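I spent most of December on one question: does it help to train a grasping policy on two fixed views of the table instead of one? Rattana Chantharasri had a hunch that the second view mostly adds compute time. I thought it would matter for thin objects, and hardly at all for anything else.

The task is bowl onto stand. We call the setup Phuthong, and each run is a single pick and place with the same arm and the same table.
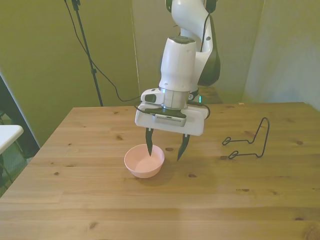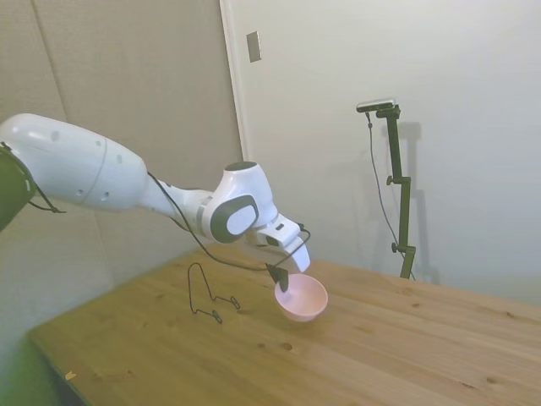

My first result is that the second view helped less than I hoped. With one view, the policy finished 65 percent of its runs. Adding the other raised that by some 3 points, and I wouldn't bet much on a gap that small. Where the runs failed was more useful to me than the total. The pink bowl is easy to find from either side, and the grasp at the rim hardly changed between the two versions. The black wire stand is a different matter. It's thin bent metal lying on light pine, and its outline looks quite different depending on which side of the table you view it from. Most of the drop-offs in the one-view runs came at the stand, with the bowl set down a little short of it.

Dimas Nugroho suggested cropping the input around the stand before the placing step. I tried that on the one-view policy and got back most of the difference, with less training time. So Rattana was closer than I was.

Next I want to repeat the whole thing with 2 more stands of different shapes. I also need to fix the logging, which dropped the gripper width on a few runs and made the plots a pain to redo.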